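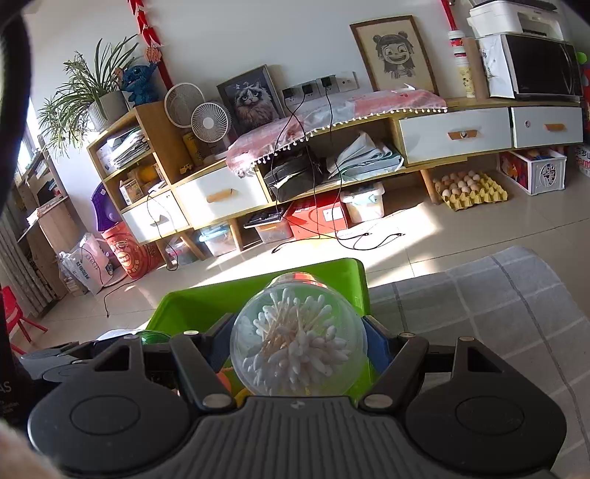

The swabs, with the green bin and the long cabinet behind

Search Skarngate Home Help Go

One green bin for all the toys, how do I stop the mess??

Posted by Teun Bakker, 4 September 2018

Quick one, typing on my break. We have two kids, one of them is three, and ONE bin for toys. Bright green, lives in the main room. Everything goes in there. Play food, balls, and now cotton swabs, which are not a toy as far as I know. The jar keeps ending up in with the pretend fruit and I keep going to the bathroom for a swab and there's none.

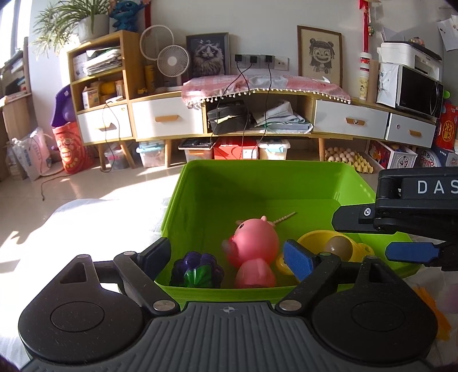

Pig, grapes, yellow cup with a ball in it

Drawers in the low cabinet are full of chargers and paperwork mostly. Underneath is taken up too, clear bins, snacks, eggs. Yes eggs. Kitchen is tiny. Top has the printer and the microwave on one end, plant and fans on the other. So no I can't just "put a shelf unit in", there already is one.

What I tried:
- lid on the bin (lost it)
- zip bags, fine for a day then the bags were toys
- telling them

Do I get a second bin or do I get rid of stuff? Don't want to spend much. Renting, so no holes in teh wall.

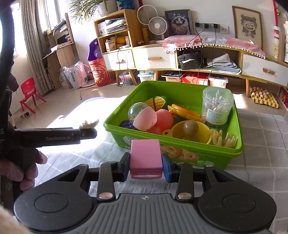

Bin on the checked cloth, swab jar at the back right

Also does anybody else's play food come in halves and never match up again. Driving me nuts.

mossy_lid
Second bin will just be a second mess, sorry. Tip the whole lot out on something flat, kids in the other room. Put it in piles by what it IS. Food, animals, balls, bits of other things. Anything that isn't a toy goes back where it lives right then. Swabs up high! Not just for the mess, a three year old and little sticks, no thanks. Top of the bathroom cabinet.

Then shallow trays instead of a deep bin. We have the Voma ones, they slide under the bed. Deep bin = they dig = floor. Been more than eight months and ours still get used. Mostly.

harriet.o
get rid of half

Teun Bakker
Thanks both. Did the tipping out thing. Well, started.

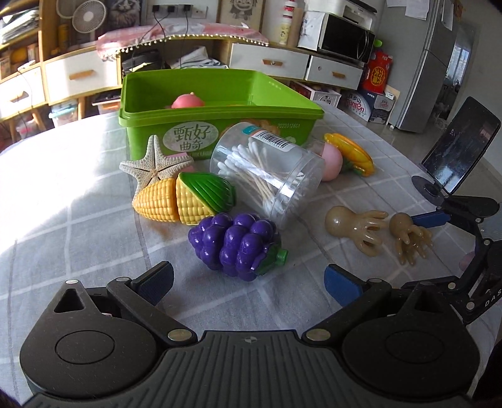 Grapes, corn, starfish, and the swabs again

Forgot about the starfish. Where does a starfish go, is that animals? Put it with the octopuses for now. Found both sides of the corn so that's something. Measuring under the bed tonight for trays.

plinska_fan
Late reply, but for the stuff in halves: wide rubber band around the pair when you put it away. Not on anything the little one chews obviously. Or keep the halves in a mesh laundry bag, the sort for socks, hang it off a door handle. No holes needed.

I wouldnt toss half yet. Bag some of it, put it away for two weeks, see what gets asked for. Ours asked for one spoon.

And move one drawer's worth of chargers somewhere else, a shoe box will do. Those low drawers are just the right height for kids and you're using them for cables. Eggs too, I'd get those off the floor before somebody decides they're play food.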